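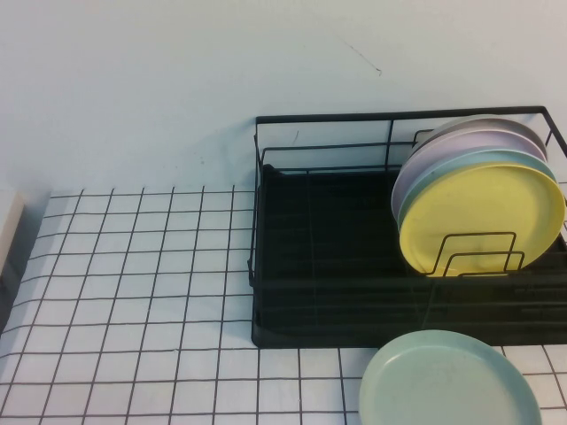
## Week 4: Choosing and Keeping Tableware

Intro to Food Service, Thursday section, 17/02/2022

Read the chapter on dish storage before the lab. The worksheet is due at the start of next class.

### 1. What a plate has to do

A plate in a working dining room is handled many times between the shelf and the shelf. It gets stacked, carried, loaded with hot food, cut on, scraped, racked, washed, and stacked again. When you pick tableware, think about all of those steps. Most first-time buyers only think about how the food will look.

Terms you need for the quiz:

- **Well** — the inner part of the plate, where the food sits. A deep well holds sauce. A shallow one makes a serving look larger.
- **Rim** — the band outside the well. Servers hold the plate here, so it should be kept free of food and drips.
- **Foot** — the ring on the underside. A rough foot scratches the plate below it in a stack.
- **Coupe** — a plate with no separate rim. It curves up to the edge.

### 2. Color

White is still the default because it is easy to replace and goes with any menu. Soft colors such as cream and yellow are common in breakfast places. They are kinder to pale food than you might expect, but eggs and pasta can get lost on them. Before you order a full set, plate your three best sellers on a sample and look at them under the lights you will really use.

Colored lines get dropped by suppliers more often than white ones. Ask how long a color will be sold, and get the answer in writing.

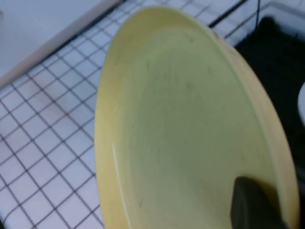
*Fig. 1. Yellow plate with a raised rim and a shallow well.*

### 3. How many to buy

The usual starting point is seats times a use factor. The factor covers plates that are in use, in the wash, or drying. For main plates we use 2 in this course unless the problem says otherwise.

Case for discussion: the Forkotent café has 104 seats and serves lunch only. With a factor of 2, it needs 208 main plates. Its first order was much smaller, and the kitchen ran short every day of the first week in August. The owner blamed the dishwasher. Work out whether that was fair. You will need the wash times on the back of the worksheet.

Second case: Nazari Catering owns 638 dinner plates and writes off 28 in a year. Find the loss rate as a percentage, to one decimal place. (You should get 4.4.) Then say whether you would replace them one at a time or in a single yearly order.

### 4. Washing and drying

1. Scrape, then rinse. Do not leave food to dry on the plate.
2. Rack plates on edge with a gap between them. Plates that touch will not come clean where they meet.
3. Let them air dry. Towels move germs from one plate to the next.
4. Check each rim with a clean fingertip before stacking. Pull anything chipped.

Chipped plates go in the discard bin even if the chip is small. This comes up on the inspection form, and it has been on the final before.

### 5. For next time

Bring the Zorkari price sheet and a calculator. We will cover glassware and start on flatware if there is time.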